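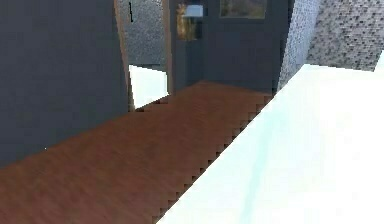 Household Tips: Can a Machine Do the Chore Yet?

Posted May 20, 2019 | 69 shares | 5 comments

The Briem Household Advisory Service receives frequent inquiries about domestic robots. Our present guidance is as follows.

Floors. Machines may be trusted with routine sweeping of bare floors. Pick up cords before each run and empty the bin afterward. Corners and door tracks still require a hand brush.

Tabletops. Clearing a mixed table remains difficult. A basketball, a mug and a camera each call for a different grip, and a trailing strap is easily snagged. Until machines improve, remove straps and breakable items by hand, then wipe along the planks with a barely damp cloth.

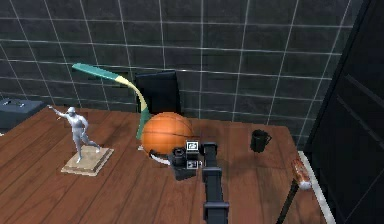

Adhiambo Khaemba remarked that her household would gladly accept a slow machine, provided it put things back in the right place. We agree that speed should be a secondary consideration.

Soft items. Cloths and small bags change shape when lifted, and folding is best left to people for now. Counters should be cleared of them before wiping. 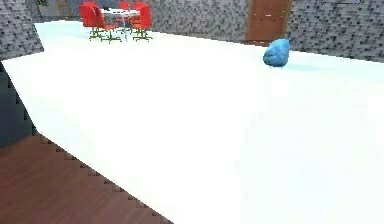 Blue item on a white counter, dining chairs beyond.

We use cookies to remember your preferences. Accept | Settings

Comments (showing 2 of 5)

Ulises Arboleda: Does the advice on cords apply to rugs with fringe?

Wolletska: We tuck the fringe under before each run. No trouble since January.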